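*Temholm College, Robotics Project II, final report. Robot partner: Keisha Calloway. Supervisor: Lorne Fortin.*

So our project was called Dirneo, and before you ask, it doesn't stand for anything. Keisha typed it into the sign-up form because the name box wouldn't take a blank, and by the time we had a better idea it was on the lab schedule. This report covers the data half of the project, which was mine. Keisha's report covers the training half. There's some overlap because we were in the same room arguing most of the time.

## What we were trying to do

We wanted to collect a good set of demonstrations of a robot arm putting parts into a desktop computer and taking them out again. A person drives the arm, the system records what the cameras saw and what the arm did, and later a model gets trained to do the same thing from those recordings. That's the whole recipe, and it sounds like an afternoon's work. It took us from the first week of term until November.

The parts we picked were a CPU, a RAM stick and a hard drive. I pushed for these three because they go wrong in different ways. The CPU has to go down flat and you can't shove it. The RAM needs to be lined up along its whole length and then you *do* have to shove it. The drive is big and easy to grab, but it blocks the view of where it's going. My thinking was that if we had decent examples of all three, Keisha's model would have to learn something more interesting than "go down and let go."

Our goal was 800 episodes. Lorne said that was optimistic for two people with other classes and I said we'd see (I was a bit cocky in September).

## The setup

The computer lies on its side on the metal worktable with the side panel off, so the arm can come down into it from above. I did try it standing up on the first day, for maybe ten minutes. The arm had to reach in sideways, I bumped the case, and the whole thing slid. Lying down it is!

Next to the computer sits the parts tray. I'm weirdly proud of the tray. It's 3D printed, gray, and it gives every part its own place: a square recess for the CPU, a long slot for the RAM, and a slot at the back that holds the drive upright. This was my fourth version. Version one had slots so snug that the arm lifted the entire tray along with the RAM. Version two was too loose and the RAM leaned over, a little differently every time. Version three was fine except I'd put the drive slot in front, so you had to reach over the drive to get at anything else, and I knocked it down constantly.

A word on why the tray matters so much, because Lorne asked me at the midterm review and I gave a bad answer. If the parts start from a random heap, every episode begins with a grasping puzzle, and our set was too small to teach that as well. With the tray, the start is tidy and the examples are mostly about the part we cared about, the insertion. The downside is obvious and I'll come back to it.

For driving and recording we used Trelent, the software the Hawthorne lab already had installed. You hold a controller, squeeze to close the gripper, and press a foot pedal to start and stop an episode. The pedal was a late addition and I wish we'd had it from day one. Before that I had to put the controller down to click a button, and the first second of every episode was the arm sitting there while I picked the controller back up.

## How a session went

We settled into a routine of 40 episodes per session, then stop, no matter how well it was going. The one time I kept going past that, my last few were awful and I threw them out anyway. Your hand gets tired and you get impatient, and then the recordings are of an impatient person.

A normal session:

1. Home the arm and check the gripper opens and closes all the way.
2. Put the tray against its corner marks, then shift the computer a little. We had a printed sheet of offsets so we wouldn't cheat and leave it in the same place.
3. Load the parts into the tray.
4. Record one throwaway episode, watch it back, and make sure every camera is really recording.
5. Record for real, swapping drivers halfway.
6. Label everything before leaving the room.

Step four exists because I lost an entire session to a camera that had quietly frozen on its first image. I'd like to say I noticed right away. Keisha noticed, two days later, and was very nice about it.

Step six was her rule and I grumbled about it, but she was right. We gave each episode one of three labels: clean, recovered, or failed. "Recovered" meant the driver made a mistake and fixed it, like setting the CPU down crooked, lifting it, and trying again. If you wait until the next day you can't remember whether that pause was a mistake or you just got distracted by somebody coming in.

## Things that went wrong

### Lag

For the first couple of weeks the camera view was behind the arm by up to 800 milliseconds. It came and went, which made it really hard to pin down. When it was bad you'd move, see nothing, move more, and then watch the arm go way past where you wanted. The recordings from those days are full of overshoot and correction. I spent ages blaming Trelent. The problem was that I was saving the recordings to a network folder, and when that got busy everything waited in line. Saving locally and copying afterward fixed it completely. I re-recorded all the early episodes, which hurt.

### Two people, two styles

I drive like I'm parking a car. I come in over the target, stop, fuss, and then go down. Keisha comes in on a slant and does her adjusting on the way. Both work fine for a human. But when she trained a first small model on a mix of the two, it did this strange thing where it would hover, start a slant, stop and hover again. It looked exactly like the two of us fighting over the controller.

We ended up writing a one-page driving guide: come in above the target, pause briefly, go straight down. She had to learn my way, and in exchange I had to cut my fussing way back. I think we both got better at it.

### RAM

The RAM stick was the worst of the three by a mile. You have to push pretty hard to seat it, and the arm has a safety limit on force, so a push that was a tiny bit off center would trip the limit and stop everything. We talked to Lorne about raising the limit and he said no, then said it again in an email. What we did in the end was define "done" for the RAM as lined up and resting in the socket, with a person pressing it home afterward. It's a compromise and I've said so in the dataset notes. I'd rather have a smaller task recorded well.

### Reflections

The top of the CPU is shiny, and under the ceiling lights it sometimes washed out to a bright patch in the wrist view. We switched off the row of lights over the table and it mostly went away. I never tested whether it mattered for training. I just got tired of squinting at it.

## What we ended up with

We hit the goal, and after the final check 788 episodes stayed in the set. The rest had broken recordings (missing camera data, or the pedal pressed twice so the file ended right after it began). We kept the failed attempts in, with their label, because Keisha wanted them for a success detector. Whether that works is in her report, not mine.

If you pick up this dataset next year, please know what it doesn't cover. It's one computer, and one tray. The tray moves hardly at all, so a model trained on this could easily be memorizing where the CPU starts. Lorne raised this back at the planning stage and I said we'd add variety later, and later never came. There's also very little of my left-hand driving or anyone else's driving at all, so expect it to look a lot like the two of us.

Stuff I'd change, in the order I'd change it:

- Get a third driver, even for a few sessions.
- Move the tray as much as we moved the computer.
- Use a second case with a different layout inside.
- Write the driving guide before recording anything.

Most of the set is the CPU task, and the moment I'd watch for if you're replaying episodes is the short pause over the socket, right where the gripper lines up before going down. That's where you can tell a good drive from a bad one.

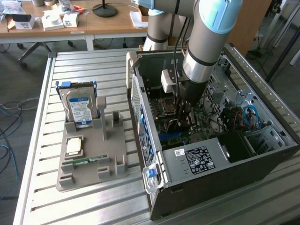
## Where everything is

The recordings, labels and offset sheet are on the Hawthorne lab drive in the Dirneo folder. The tray files are in there too, all four versions, but print the last one. The driving guide is the PDF with "READ FIRST" in the name. Ask Lorne for access, and if the labels confuse you, write to me or Keisha.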